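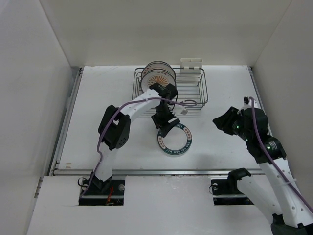
Figure 7. Wire basket with a roll of tape.

Section 4: Converting the rear wheel to tubeless

Read this section through before removing the wheel. The procedure applies to Skunby rear wheels fitted with the Kudix sealed rim bed. For the front wheel, follow steps 3 to 14 and disregard the references to the cassette.

4.1 Before you start

Confirm that the tyre is marked tubeless-ready on the sidewall. Standard clincher tyres must not be used with this rim. The maximum pressure printed on the tyre or the rim, whichever is lower, applies at all times.

Required: tubeless rim tape, 22 mm; Anex valve stem with removable core; valve core tool; sealant; two plastic tyre levers; isopropyl alcohol; lint-free cloth; floor pump with gauge, or compressor.

CAUTION: Do not use metal tyre levers. Damage to the rim bed caused by metal levers is not covered by the Haslam wheel warranty.

4.2 Taping the rim

1. Shift to the smallest sprocket and remove the rear wheel.
2. Place the wheel on a clean bench with the cassette facing down.
3. Deflate the tube fully. Unseat both beads by hand and remove the tyre, tube and existing rim strip.
4. Wipe the rim bed with alcohol. Leave it to dry for 20 minutes.
5. Start the tape opposite the valve hole. Keep it under firm tension and centred in the channel.
6. Continue once around the rim and overlap the starting point by one hand's width. Cut the tape square.
7. Press the tape down with a cloth, working from the centre of the channel to each edge. Small bubbles under the tape are acceptable. Creases that reach the edge are not; remove the tape and start again with a new length.
8. Pierce the tape at the valve hole with a heated pick or a small round file. Do not cut a cross with a knife.
9. Insert the valve stem and tighten the lock ring by hand only.

Note: Tape that has been lifted once must not be re-laid.

4.3 Fitting and sealing the tyre

10. Check the rotation arrow and fit the first bead.
11. Fit the second bead, finishing at the valve. Push both beads into the centre channel if the last section is tight.
12. Remove the valve core. Inflate in one continuous burst until both beads seat. Each bead normally makes an audible snap.
13. Release the air and inject sealant through the valve stem. Refer to the volume chart in Appendix B for your tyre width.
14. Refit the core, inflate to riding pressure, and rotate the wheel slowly in both directions. Lay it flat for ten minutes on each side.
15. Refit the wheel and check that the axle is tightened to the value marked on the lever.

WARNING: Wear eye protection during steps 12 to 14. Never exceed the maximum pressure to force a bead to seat. If it will not seat, deflate, apply soapy water to the bead and repeat.

4.4 After fitting

Check the pressure the next morning before riding. A moderate drop over the first night is normal while the sealant coats the casing. If the tyre is flat, see 4.5.

Top up the sealant after 400 km or three months, whichever comes first. In hot, dry conditions, check it monthly.

4.5 Air loss

Air at the valve base: retighten the lock ring by hand. If the leak continues, remove the tyre and inspect the tape around the hole.
Air at the spoke holes: the tape is not sealing. Repeat 4.2 in full.
Air at the bead: clean the rim edge, reseat the tyre and repeat step 14.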